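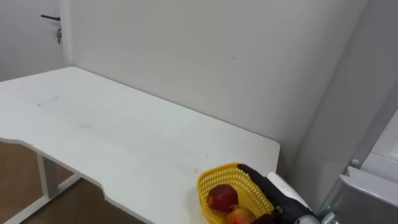 The arm holding a loaded fruit basket by its rim at the edge of the test table.

Manipulation notes: rim grasps on open baskets, and what the wrist can tell us

Kam-wah Kan and Evdokia Bakalis have finished the first full round of work on rim grasping, the part of the Undov project that deals with containers the arm has to pick up by one side. The short version is that a grasp monitor trained only on wrist force and joint torque caught most of the failures that the camera-based monitor missed, and it caught them earlier. The longer version follows, including the parts that did not go well.

A basket held at one point on its rim behaves differently from a box held on two faces. The load hangs off to the side of the grasp, so the fingers resist a moment as well as a weight. If the contents roll, that moment changes. With round fruit it changes often. Mesh adds a second problem: the rim flexes, and a small amount of flex looks much like the start of a slip if the only signal available is finger position.

The earlier controller, Custel, treated every container as rigid. It closed to a fixed force, lifted, and checked the camera view at 2 points in the motion. On rigid bins this was adequate. On the plastic baskets it either squeezed hard enough to deform the rim or let the basket rotate around the finger contact until the contents shifted toward the low side.

Method

The new controller splits the lift into 4 phases: contact, preload, tilt and clear. During preload the fingers close in small steps while the wrist sensor is sampled at 1000 Hz. The tilt phase is the one that matters. The arm raises the gripped side slightly, leaves the opposite side supported, and waits for the contents to settle. From the change in wrist moment it estimates where the load sits relative to the rim. Only then does it choose a lifting path and a closing force.

Evdokia's contribution is the monitor that runs on top of this. It is a small recurrent model that takes force, moment and finger torque and outputs a single number, the estimated margin before the rim rotates in the grasp. When the margin drops below a threshold, the arm stops, lowers the raised side and tries a new contact point farther along the rim. No image features go into the model. The head camera is still used to find the basket and to pick the first contact.

Results

The evaluation set was 108 lifts with mixed loads of apples and other round fruit, split evenly between Custel and the new controller. Start poses were varied across the table, including positions close to the front corner where the arm has little room to retry. Load order was randomized by script.

The new controller completed more lifts and used less closing force on average. The difference was largest for uneven loads, where most of the fruit had collected on the side away from the fingers. For centered loads the two controllers were close, and we would not claim a difference there. Completed lifts took longer under the new method, mostly because of the settling time in the tilt phase. Kam-wah has tried ending the wait early when the moment signal goes flat. This recovers some of the time, but it also produced several false starts in which a piece of fruit had paused and then rolled again.

Two failure types remain. In the first, a fingertip seats in a mesh opening instead of on the rim. The force signature looks like a very secure grasp, and the monitor reports a high margin right up to the point where the finger has to be released. In the second, the basket slides on the table during tilt — the model reads the drop in moment as settling and goes ahead with a poor estimate. A friction term helped in simulation. It has not helped on the real table so far, and we suspect the simulated surface is too uniform.

Next

The second arm was not used in any of these trials. Supporting the far side with it would remove most of the problem, but the target task assumes it is busy. Work through July will go to the mesh seating failure, first by adding fingertip torque ripple as an input. The force logs and the monitor weights are in the Sulemana archive under the rim-grasp folder. Units are newtons and newton meters throughout, and moments are given in the wrist coordinate system. Comments on the friction model should go to Kam-wah, and anything on the monitor to Evdokia.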